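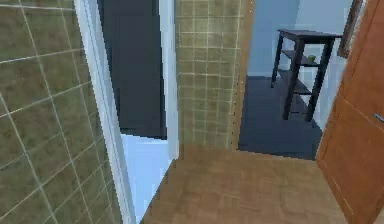
The Tirnik Everyday Word Finder is a reverse dictionary for people who know what they mean and can't think of what it's called. You look up the plain idea and the book gives you the word. Entries are grouped by where you would run into the thing, so the House section has doors, floors, stairs, plumbing and walls. Take a wall of square olive-green tiles with thin pale lines between them. Look under "wall, lines between tiles" and you get grout, with a note on how it differs from mortar and caulk. Look under "green, brownish" and you get olive, khaki and drab, each with a sentence showing how it is normally used. The painted strip around a doorway is under "door, parts of," where casing, jamb and stop are told apart.

The paperback has 422 pages and lies open on a desk once the spine has been worked a little. It is the same text as the hardcover, which is out of print. The type is a readable size and headwords are in bold. There is no thumb index, but section names run along the outside margin of each page.

What it covers

The book is made up of 28 sections. The longest are House, Food, Body, Weather and Work. Shorter ones deal with sewing, boats, church buildings, musical instruments and money. Words are chosen for general use. Technical terms are included when a person outside the trade might need them, so you will find muntin and escutcheon but not the full vocabulary of a locksmith.

Each entry gives:
the plain description you would look up
the word or words that match it
pronunciation, where the spelling doesn't make it clear
a short sample sentence
a usage note if the word is regional, dated or often confused with another

Word histories are kept to a line or two and are given for only some entries. If you mainly want origins, the Plillell Book of Word Histories is a better choice and is listed on its own page.

An alphabetical index at the back lets you work the other way, from a word you already have to the section it sits in. People who write for a living tend to start there, look up the near miss, and read along the column until the right word appears.

American and British terms

Spellings are American. British words are given after the American one and marked Brit., as in faucet (Brit. tap). Canadian and Australian terms appear here and there but have not been covered in full.

What is new in this edition

This is edition 5. The Computers section has been rewritten and is now called Devices and Screens. The Weather section has more snow and ice terms. The color pages have been moved from the back of the book into their own section, with 100 color words arranged by basic color. They are described in words only – there are no printed swatches.

Who uses it

Crossword solvers, letter writers, students, translators and people learning English past the beginner level. It isn't meant for young children. For grades three through six, see the Brodlow School Word Finder, which has larger type and line drawings.

Format and ordering

Paperback, sewn binding, matte cover. Sold singly or in classroom packs. Orders placed before noon go out the same day except on weekends. The next printing is due in August. Copies with light shelf wear are sometimes available at a lower price; ask when you order. There is no e-book.

Reader comments (4)

wordpile
Had the old edition until the cover came off. I liked the colors at the back where I could find them fast, but I'll get used to it. Index is better.

Figueiredo Books, front desk
We keep one by the register and customers pick it up while they wait. The margin labels could be darker.

Tuesday crossword
Found "ferrule" in under a minute after a whole evening of calling it the metal bit on the pencil. Would have liked more on hats.

mgr47
Does the classroom pack come with a teacher guide? The page doesn't say.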